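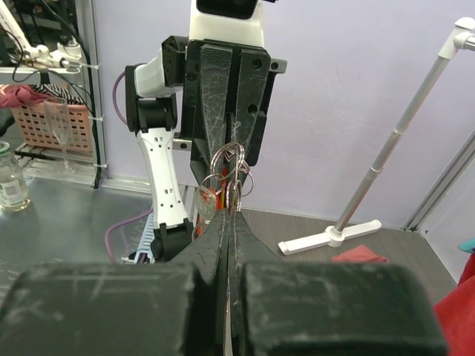 How many keys can I get on one ring before it turns into a nuisance?

Eleven is where I stop. The big split ring in the Felura set will take more if you push it, but past that you're forever hunting for the right key, and the whole lot drags your coat pocket down. If you've got more keys than that, split them over two rings and clip them together when you need both.

Felura key ring and tag set
Item 3790
In stock at the Pollodham shop and online

I've been selling key rings for longer than I'd like to admit, and this is the set I use for my own keys (house, shop, back gate, the shed that doesn't really need locking). It's a mixed bag of metal split rings and tags, so you can make up one big bunch or a lot of little ones. You can also leave half of it in a drawer for when somebody moves house, which is what most of my customers seem to do!

What you get

Metal split rings in 2 sizes
Clip-on tags with a label window
Plain coloured tags, assorted
One length of ball chain with its connector
50 blank paper labels for the window tags

The colours of the plain tags vary from pack to pack. I can't pick them out for you, sorry, as the packs come to me sealed. If you only want one colour then have a look at the Bendach single tags, which I keep by the till and will happily post.

The rings

They're proper coiled split rings with a bit of fight in them. You will want a thumbnail, or the flat end of a teaspoon if you look after your nails. I know some people find that annoying, but a ring that opens easily in the shop will open easily in your bag as well, and I've done enough crawling about under car seats to have strong feelings on the matter.

The small rings are the ones I use most. Put each key on its own small ring, then thread the small rings on the big one, and you can lift a single key off to lend it without unpicking the rest. It does make for a jinglier bunch. If you work somewhere quiet, or have a dog who goes wild at the sound of keys, you might prefer to put them straight on the big ring and have done with it.
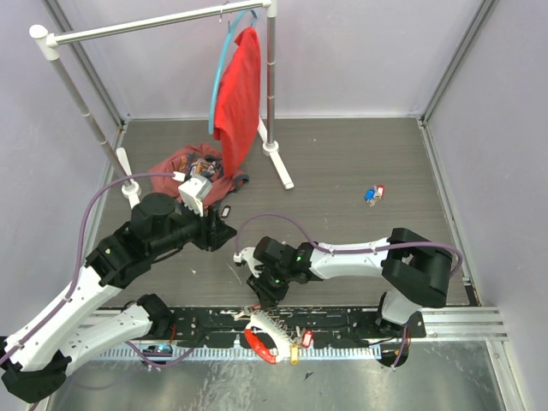 Red T-shirt up on the rail, light blue hanger.

The tags

The window tags are the clever part of the set. Slide the paper out, write on it, slide it back. Use a ballpoint or a fine permanent pen, and give it a minute before it goes back in. Gel pens smudge and pencil goes faint after a while.

A word on what to write — please don't put your address on there. "Front" and "Side" are plenty for most houses. I had a customer who labelled everything in the names of cheeses so that only the family knew which was which, and I thought that was brilliant until she told me they'd forgotten what Wensleydale opened. So keep it simple, or keep a list somewhere safe.

The plain coloured tags have no window, so they suit people who sort by colour. My own system is red for the shop and yellow for home, and everything else takes its chances. They'll also go through the zip pull on a suitcase or the hanging loop on a PE bag, if you use one of the small rings to join them on.

The ball chain

Don't ignore the ball chain just because it looks like the spare part! It snaps open and shut with no effort at all, and that makes it the right thing for a tag you move about a lot. I keep a tag on mine that goes from the van key to the trailer key and back again. I wouldn't hang anything heavy on it, though, and I wouldn't trust it with my only front door key.

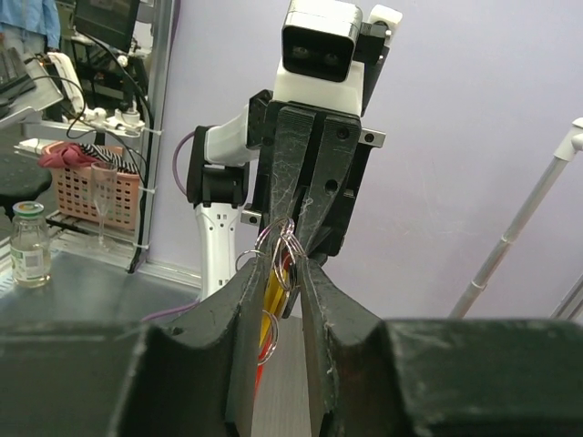 For anything you really can't afford to lose, stick with a split ring and check it now and then. Run your finger round the coil, and if you feel a gap at the ends where it used to sit flat, swap it for a new one. They do stretch in the end, particularly if you hang the bunch from the ignition and let it swing.

Will they fit my key cabinet?

The tags hang nicely on the hooks in the Bucur cabinets, small and large, and I've got one of the small ones on the wall behind the counter if you'd like to come in and try it. For other makes, measure from one hook down to the next and send me the figure. I'll hold a tag up against a ruler and let you know. The big ring is a bit much for a packed cabinet, so use the small rings there.

Before the wash

Empty your pockets. I say this as someone who has put a full bunch through a cotton cycle in the trousers of a very patient person. Paper labels don't enjoy it, and the noise is dreadful. If it happens to you, take the labels out straight away, dry the rings with a towel and leave the whole bunch spread out overnight on the windowsill before you hang it up again. 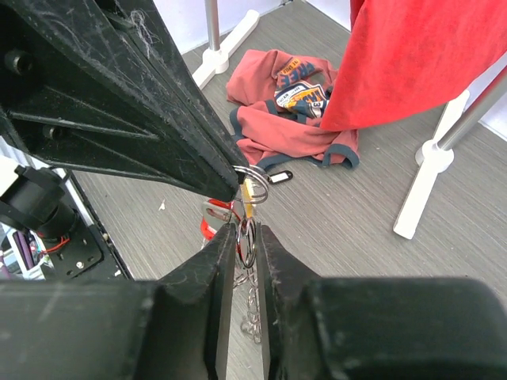 Ordering and posting

Small orders go out in a padded envelope that fits through an ordinary letterbox. Larger ones go in a box, and I'll drop you a line when it leaves. If you're near Pollodham you can collect, just pick that option at the checkout and bring your order number.

Returns are fine if the pack is still sealed. If it's open and something's wrong with it, send me a message with a note of what's up and I'll put a replacement in the post.

Loose label sheets are back too. They ran out in June and I had a fair few grumbles, quite rightly. They fit the same window tags as the ones in the set.

Page updated 2023-07-14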